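Plulgate Countertop Water Filter
Set-up guide, section 4: Finding it a home and getting it going

Read this section before you drill, glue or plumb anything. Then read it again, this time without the drill in your other hand.

4.1 Choosing a spot

The Plulgate is happy on any flat worktop that can carry a full kettle without complaint. It is less happy on a tea towel, a stack of cookery books or the lid of a bread bin, all of which have been tried by customers and reported to us as faults.

1. Pick a place within reach of the cold tap. The supply hose is 104 cm long and does not stretch, whatever your brother-in-law tells you.
2. Leave a hand's width of free space behind the unit. The hose needs a gentle curve.
3. Keep the unit away from the hob and out of direct sun. Warm water standing in a clear tank grows things, and they are green.
4. Check that the unit does not rock. If it does, turn the two front feet until it stops.

Note: Wooden worktops should be oiled or sealed before you start. The Plulgate does not leak, but people filling jugs from it certainly do.

CAUTION: Do not stand the unit over a socket.

Before you connect anything, put your other worktop things back where they normally live and see what room is left. Most kitchens turn out to be smaller than their owners remember.
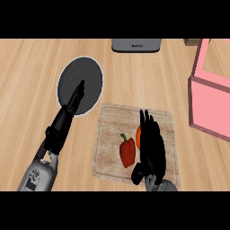
Fig. 4. A wooden surface with kitchen items and a grey appliance.

4.2 Connecting the hose

1. Turn off the cold tap. Unscrew the aerator (the little mesh cap at the end of the spout) and put it in a saucer. Do not put it on the edge of the sink.
2. Screw on the Rafferty adaptor from bag B. Finger tight will do. If you reach for pliers, you will be buying a second adaptor.
3. Push the hose into the adaptor until it clicks. If you are not sure whether it clicked, it didn't.
4. Push the other end into the port marked IN. The port marked OUT takes the spout.

CAUTION: Cold water only. Anything above 49 °C will ruin the cartridge and void the guarantee, in that order.

4.3 First flush

1. Fit the Drorno cartridge, arrow pointing up, and turn it clockwise to the stop.
2. Open the cold tap halfway. The unit will cough and spit for a minute or so. Let it.
3. Run off 2 full tanks and give them to the houseplants. The first will look like weak ink. It is carbon dust and does no harm, though we don't recommend it for guests.
4. Press and hold RESET until the light turns blue. The counter is now set to 200 litres.

Note: Owners of the older Pirau base have no blue light. Wait for two beeps. If the unit beeps more than twice, close the tap and go to section 7.

4.4 If water appears where it shouldn't

Close the tap first and look for the culprit second. Nine times in ten it is the washer in the adaptor, which is still in bag B. Dry everything, fit the washer and repeat 4.2 from step 2.

Section revised April 2022 by Ruairí Mac Giolla. Replaces the loose sheet headed "Important Hose Information".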